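Waste Heat Recovery from a Small Alkaline Electrolyzer for Building Hot Water
Final project report, Energy Systems Design, spring term

1. Background

Electrolyzers turn electricity and water into hydrogen and oxygen. A good part of the electricity ends up as heat, and in most small installations that heat is sent outside through a dry cooler. Our project looked at whether the heat from one small unit could be used to preheat domestic hot water in the building next to it.

The site is the Lastham test yard, where an Eltero alkaline stack runs on grid power and feeds a low-pressure storage tank. The neighboring building has offices on one side and two staff apartments on the other. Hot water there comes from an electric boiler made by Isum. The yard and the building share a wall, so the pipe run is short.

We set out to answer two questions. How much heat can be taken from the lye cooling loop without disturbing the stack temperature? And how much of the boiler's electricity use would it replace over a year?

2. Method

We logged the lye temperature at the stack inlet and outlet, the flow rate in the cooling loop, and the DC power to the stack. The loggers were set to one reading per minute. In total we collected 787 hours of usable data, most of it from February and the weeks after. Hours when the stack was starting up, shutting down or on standby were left out of the efficiency figures but kept for the heat balance.

The heat available was calculated from flow rate, specific heat and temperature difference across the cooler. Specific heat for the lye was taken from a handbook table at the working concentration. We checked the result against the difference between electrical input and the energy in the hydrogen produced. The two methods agreed well at full load and less well at part load, where the flow meter was near the bottom of its range.

For the demand side we did not have a hot water meter. We used the boiler's electricity meter and subtracted standing losses, which we measured over a long weekend when the building was closed.

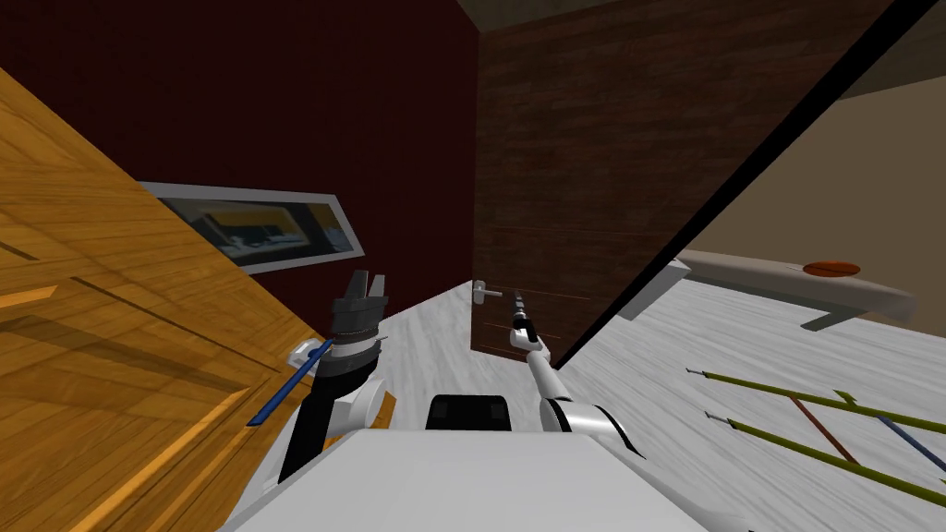
The demand side turned out to need more care than the stack. Heat from the cooling loop arrives during the day, when the stack follows the cheaper power prices, and the apartments use most of their hot water early and late. A buffer tank is needed, and it has to stand indoors to keep losses low. We built a simple room model to see what the tank and its pipes would do to the surrounding space. The rendered interior includes a wood-grain door with a small white-and-silver handle and a dark maroon wall, and surfaces like these had to be given thermal properties before the model would run. We entered the door as solid wood and the walls as plastered brick. Changing either one had little effect on tank losses, so we kept the default values for the rest of the work.

3. System layout

The proposed layout has a plate heat exchanger in the lye loop, placed upstream of the existing dry cooler. A separate water loop with inhibitor carries the heat to a coil in the buffer tank. Cold mains water passes through a second coil and enters the boiler already warmed. This gives two barriers between the lye and the drinking water, and we treated that as a fixed requirement.

The dry cooler stays in place. If the buffer tank is full, a three-way valve sends the flow past the heat exchanger and the cooler takes the whole load. The stack controller does not need to be changed, because it only looks at the lye temperature going back in.

Pipe sizes were chosen from the Ambaye catalog. We picked one size larger than the pressure drop called for, mainly so that the circulating pump could run at its lowest setting.

4. Results

The model gave a yearly saving of 2480 kWh of boiler electricity. This is less than we expected when we wrote the proposal. The stack produces more heat than the building can use on most operating days, and on days when it does not run there is nothing to recover. The limit is therefore the match in time between the two, and a larger heat exchanger would not help.

We also tested what would happen with a larger buffer tank. Doubling the volume raised the saving only slightly and increased the standing losses, so the smaller tank was kept.

The effect on the stack was small. In the simulation the lye inlet temperature stayed within 2 degrees of its setpoint for 98 percent of operating hours. The remaining hours were all shortly after the three-way valve changed position. A slower valve actuator would probably remove most of these.

5. Sources of error

The flow meter is the weakest part of the data set. Its error at low flow is large, and part load hours make up a fair share of the log. The hot water demand is an estimate and assumes that the apartments are occupied in the same way all year. We had no summer data, and the mains water temperature for those months was taken from the utility's published averages.

The cost estimate covers materials only. Labor, permits and the pressure test were outside the scope of the course.

6. Further work

A water meter on the boiler inlet should be fitted before any equipment is ordered. It would be useful to repeat the logging in summer with a flow meter suited to the lower range. Space heating for the offices was not studied, but the lye temperature is high enough for the existing radiators in mild weather, and the heating season would use much of the heat that is now rejected.

The logged data and the model files are stored in the course folder under the project name.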